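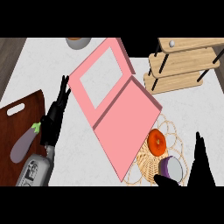
Filed under: Stories > Short reads

The Grola quote ran to six pages, and the price was on the last. I read it in the canteen at Drudville with my coat on, the heating there being another thing we hadn't budgeted for. Two arms, a year's support, training for up to three staff. The salesman had set his laptop against the sugar and was playing me the simulation, a marble worktop such as no kitchen of ours has ever had, with a pink box lying open across it, an aubergine on a board to the left and an orange and a cut onion on a woven mat to the right. A gripper had come in from either side.

"Which one goes in the box?" I asked.

"Whichever you like. It's configurable."

"Is configuring it in the price?"

He turned back a page, then forward two. It was a separate line, payable to Tavares, who did the software.

I said we packed lunches for schools. We packed 2,000 of them before 11 in the morning, and our worktops were steel with dents in. He said the dents could be modelled. I asked who by, and he wrote something down.

"They've got a pair of these at Plollonberg," he said.

"Packing lunches?"

"Evaluating."

I had been to Plollonberg in June. I remembered a locked room with a very clean window in the door, and the manager steering me past it towards the new fridges.

He left me the brochure and a pen. I went back upstairs and opened the spreadsheet, where my director had already typed a heading, Automation, in bold, and left the cell beside it blank. I put in the Grola figure. Under it I put Tavares, and under that the floor, which would need levelling, and the wiring. The total turned red by itself.

Then I added a row for two new packers at the full rate and looked at the numbers for a while. It was almost dark. Downstairs somebody was hosing out the trays.

I saved both versions and sent him the second.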